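Clubs > Orar Baseball Club > Minutes > March

3 min read

Minutes of the pre-season meeting, held in the clubhouse at 7.30 pm. The chair opened at 7.50, having waited for a quorum and then for the quorum to finish its chips.

1. Minutes of the last meeting
Agreed, apart from the line saying the batting cage had been "repaired". Changed to "looked at".

2. Last season
The manager gave his report. Played 20, won six, one abandoned at Drendard when the home side ran out of baseballs. The pitchers gave up 137 walks between them, a figure he asked to have read out twice. The infield was described as willing. A motion to thank the outfield for its patience was carried, with the outfield abstaining.

3. Fixtures
The league has moved our opening game to Pathirana, a journey of 66 miles each way. The secretary has written to ask whether first pitch could be later than 11 am. The league has written back to say that it could not. Lifts to be arranged by the usual method, which is everyone assuming someone else is driving. Players without a lift to tell the secretary by the end of March.

4. Kit
The new caps from Prinda have come and are a blue, though not the blue we ordered. Prinda will swap them if we pay the postage. After a long discussion the meeting agreed that this is now our blue. Catcher's gear: one shin guard still missing. Members are asked to check their car boots again, and this time to open them.

5. The mound
Still two inches too low on the first base side. More clay is needed and a price has been asked for. Until then pitchers are to stop digging their own hole next to the existing hole.
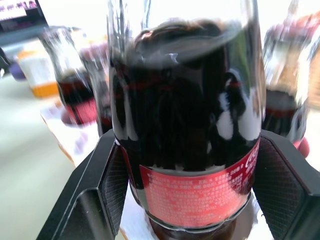
The left fielder objected that the hole was there before any of the current pitchers joined, and said the real trouble was the drain behind the backstop, which had been on the agenda for three seasons without anyone lifting the cover. The chair asked whether he would like to lift it. He said he had meant it as a general point.

Action: groundsman to lift the cover.

6. Subs
Match fees stay as they are. Annual subs go up to £40, payable before the first game. The meeting heard that "before" had been read loosely last year, in one case as October. No sub, no at-bat, with no exceptions for people hitting over .300, should we find any.

7. Signs
The steal sign is to be changed, as Drendard have known it since last summer and two of our own runners still don't. New sign to be shown at practice and not written down here.

8. Any other business
Request for a second scorer. Request for a working pencil for the first scorer. Both noted.

Meeting closed at 9.40 pm. Next meeting after the Pathirana game, same room, bring own chair if you want one with a back.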